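4. Den Trinkplan für die Familie einrichten

Stand: 2024-01-23

Jetzt kommt der Teil, auf den sich bei uns alle am meisten gefreut haben! Mit dem Trinkplan behaltet ihr im Blick, wie viel Wasser und ungesüßten Tee jedes Kind über den Tag bekommt – und die Kinder dürfen selbst mitmachen. Voraussetzung ist, dass ihr in Kapitel 3 mindestens ein Kinderprofil in Elley angelegt habt und der Becher von Kinoshita geladen ist.

4.1 Becher verbinden

1. Öffnet Elley und tippt auf »Familie«, dann auf das Profil des Kindes.
2. Wählt »Becher hinzufügen«.
3. Haltet die Taste am Becherboden gedrückt, bis der Ring blau blinkt.
4. Tippt in der Liste auf den Becher. Er meldet sich mit »Kinoshita 202«.
5. Gebt dem Becher einen Namen. Lasst das ruhig die Kinder machen, die haben sowieso die besseren Ideen!

Hinweis: Wenn ihr mehrere Becher habt, verbindet sie nacheinander und schaltet die anderen so lange aus. Sonst landet der Becher der großen Schwester schnell im Profil des kleinen Bruders.

4.2 Tagesziel festlegen

1. Tippt im Profil auf »Trinkziel«.
2. Übernehmt den Vorschlag oder tragt die Menge ein, die ihr mit eurer Kinderarztpraxis besprochen habt.
3. Stellt unter »Schluckgröße« ein, ab welcher Menge gezählt wird. Voreingestellt sind 80 ml, und damit kommen die meisten Kindergartenkinder wunderbar zurecht.
4. Bestätigt mit »Speichern«. Der Ring leuchtet kurz grün.

Achtung: Das Trinkziel ist eine Orientierung und ersetzt keine ärztliche Beratung. Bei Fieber, Durchfall oder Nierenerkrankungen schaltet ihr den Plan bitte aus und haltet euch an das, was die Praxis euch sagt.

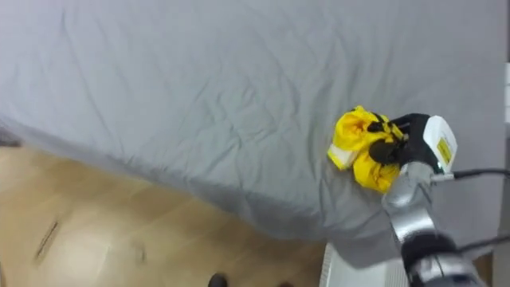
4.3 Erinnerungen einstellen

Die Erinnerungen sind unsere Lieblingsfunktion, weil sie so schön leise sind: kein Piepen, nur ein sanftes Leuchten am Becher. Bis zu neun Zeiten pro Tag könnt ihr anlegen.

1. Tippt auf »Erinnerungen« und dann auf das Pluszeichen.
2. Wählt eine Uhrzeit und eine Leuchtfarbe.
3. Legt unter »Ruhezeit« fest, wann der Becher dunkel bleiben soll, zum Beispiel während des Mittagsschlafs und in der Nacht.
4. Wiederholt die Schritte für jede weitere Erinnerung.

Tipp: Legt die Zeiten auf Momente, die es ohnehin gibt, also nach dem Zähneputzen, zum Pausenbrot oder gleich nach dem Heimkommen. Im August, wenn es richtig heiß wird, könnt ihr mit »Sommerplan« zusätzliche Zeiten für den Nachmittag einschalten.

4.4 Obstwasser eintragen

Ein paar Gurkenscheiben, Minze oder zerdrückte Himbeeren im Wasser, und plötzlich ist der Becher leer! Unter »Rezepte« findet ihr die Sammlung aus der Bendari-Küche in Indthorpe. Tippt auf ein Rezept und dann auf »Heute im Becher«, damit es im Tagebuch erscheint.

Achtung: Obstwasser gehört in den Kühlschrank und wird spätestens nach 24 Stunden weggegossen. Bitte keine Säfte mit Kohlensäure einfüllen, der Deckel ist dafür nicht gemacht. Wie ihr Dichtung und Trinkhalm reinigt, steht in Kapitel 6.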